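Teaching by puppet

Kvido Kováčik talked me into an afternoon at the Gremton workshop, where people steer two robot arms by hand controls so the machine can learn to lay out breakfast. They've recorded 63 runs. I did seven and my shoulders still ache.
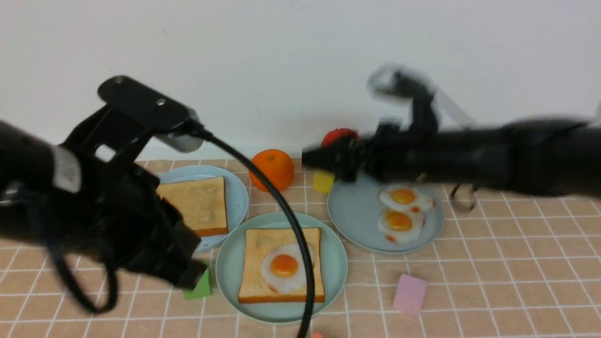

Play toast, play eggs and two black grippers at work.

My doubts haven't budged. Every run carries the habits of whoever is driving — mine were mostly hesitation — and I can't see why a machine should learn those. Tatiana Doležal reckons more operators will even it out. Maybe. I asked what happens when the tablecloth changes colour and got a shrug. I'm going back in December to ask again.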